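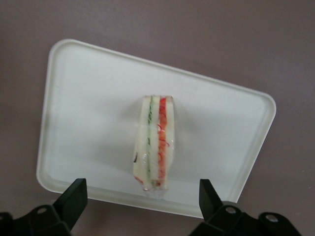 Dalia Rebane wrote to us after her second order to ask why a company that sells soup has no soup in its name, and whether Vanonum means anything. Fair question. It doesn't. It was the name on the lease when we took over the kitchen in Flevdale and changing it cost more than keeping it. So, Vanonum. We make soup.

Who we are

A small soup kitchen in the old sense - big pots, long days, early starts. We cook for offices, school lunchrooms, two hospitals and anybody in Flevdale who wants dinner dropped off before six. Started in one rented unit on Drummond Street with a secondhand kettle and a van that only opened from the left side. The van is gone. Kettle still here, still the best one.

Rimantas Siliņa began it. He had been cooking in hotels and was tired of banquets. Wanted to make one kind of food and make it properly. First winter it was three soups - split pea, chicken and barley, beet. All three are still on the menu and the pea has not changed at all except less salt. (People asked.)

What we cook

Menu changes every other week. Usually one clear broth, one thick, one cold in summer, plus the regulars. Bread comes from the bakery two doors down and we don't pretend it's ours. The rye sells out first, order early if you want rye.

Stocks are made here, overnight, from bones and vegetable ends. No powder. Some of you wrote in to ask about the cubes in the window - those are sugar cubes, for the coffee corner.

Most weeks we send out 2,595 portions, a bit more when it's cold. Busiest month so far was March, when the school contract started and the heating went out in half the offices downtown. We ran out of lids. Sorry again to everyone who got foil.

Allergies and special diets

Always at least one soup without dairy and one without meat. Usually the same one. Celery is in nearly everything, if celery is a problem please call before you order, don't just write it in the notes box. The notes box gets printed after the labels do and we have not been able to fix that yet. Gluten free on request but it is one kitchen and there is flour in the air from the dumplings, so we can't promise anything for celiacs. We'd rather say so.

How we buy

Roots and cabbage from the Trekis farm, out past the reservoir. They've supplied us since the second year. Potatoes too, except in late spring when theirs are finished and we buy from the wholesale market like everyone else. Fish from the coast on Thursdays, so fish soup is a Thursday soup. Please stop asking for it on Tuesday.

Beans are dried, soaked here. Tomatoes are canned for most of the year and we think canned are better for soup, we've had this argument at the counter many times and will have it again.

The people

Eleven of us now counting drivers. Cooks start at four. Packing starts at half past eight and the first van is out by ten. Everyone eats together at two, never soup. Rimantas still does the tasting on Mondays and is hard to please about dill.

We hire when somebody leaves, which hasn't been often. Kitchen jobs don't need experiance, we'd sooner teach you. Driving jobs need a clean license and somebody who can carry a full insulated box up a flight of stairs without hurrying.

The kitchen itself

We moved off Drummond Street when the landlord wanted the unit back. The new place has 2,000 square feet, a real loading door and a cold room we can walk into. There is a counter at the front with a few stools, open weekdays at lunch. Cash or card. You can bring your own jar, we take the price of the container off.

New summer hours start 13th July. Counter closes an hour earlier until the schools go back, deliveries stay the same. If you have a standing order you don't need to do anything.

Catering

Groups up to 59 with two days notice. Bigger than that, call and we'll see, depends on the week. We bring the soup hot in urns with ladles, bowls and bread. Urns get picked up next morning - please just empty them, no need to wash. Somebody scrubbed one with steel wool once and it has never been teh same.

Weddings yes. Funerals yes, and on short notice, just phone. We'll work it out.

Questions, complaints, soup suggestions: use the form or come by the counter. We read all of it. The lentil with lemon came from a customer's letter and it's now the one we sell most of after the pea.

Recent
Summer menu: cold beet, cucumber and dill, corn
Why we stopped selling the big tubs
Standing orders - how to pause yours
A morning at the Trekis farm
Jar discount: which jars fit

Contact | Delivery area | Jobs | © Vanonum Soup Kitchen, Flevdale | Back to top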